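Remier hand-guiding handle for KUKA arms: two months in

I've been putting off this review because I wanted to get past the honeymoon stage with it, and I think I'm there now. We run a small shop called Pirnham, mostly short-run assembly work, and we've been teaching our big arm to pick loose parts out of a bin. I'd been doing all of that from the teach pendant, jogging one axis at a time, and I was about ready to throw the thing across the room. So when Remier brought out a handle that lets you grab the wrist and walk the arm through the job, I ordered one the same afternoon.

It cost me $944 with the bracket and the cable. There's a fancier kit for $1587 that adds a second handle and a foot switch, and I skipped it. (I kind of regret the foot switch. More on that in a minute!)

Setup took me most of a morning. The bracket went on with no fuss, but the software wanted a firmware update before it would talk to the handle, and the instructions send you to a menu that has moved since they were written. Support answered my email by lunch and they were perfectly nice about it.

Once it's running, it's a joy. You squeeze, the arm goes light, and you just lead it over to the part. Coming down at an angle to get hold of a block that's lying against a wall used to take me forever on the pendant, and by hand it's one easy swoop. I've recorded 387 picks so far, mostly blocks and rods dumped in any old way, and my later ones are so much smoother than my early ones that I ended up tossing the first batch and doing it over.

Now the grumbles. The enable switch is stiff, and after an hour my thumb is done for the day, which is where that foot switch would come in. The handle also feels heavy and a bit draggy for really small moves, the last half inch before the fingers close. For those I still go back to remote control with the Tindance joystick we already had, and I've gotten into the habit of doing the big travel by hand and the fussy bit by stick. The software lets you splice the two into one recording, and that works better than I expected. Playback is good too, though it trims the pauses at the start and end whether you want it to or not, and I can't find a setting for that anywhere.

I did try the Laitinen version at a trade show in August. Nicer grip, much softer switch, but it records at a fixed rate and you can't splice, so for me it's out.

One tip if you buy it: clamp your bin down before you start. Mine scooted across the table on the first day and I had to redo everything from that session.

Four stars from me. Fix the switch and it gets the fifth.

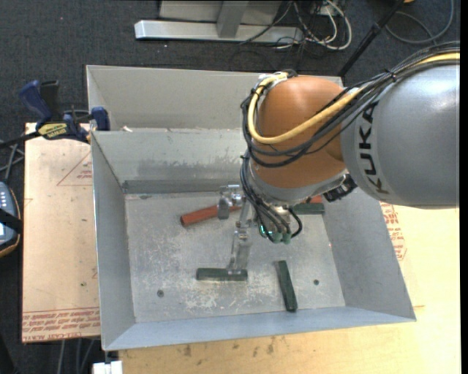

Gripper down at one of the green blocks, with the bin clamped at the corner.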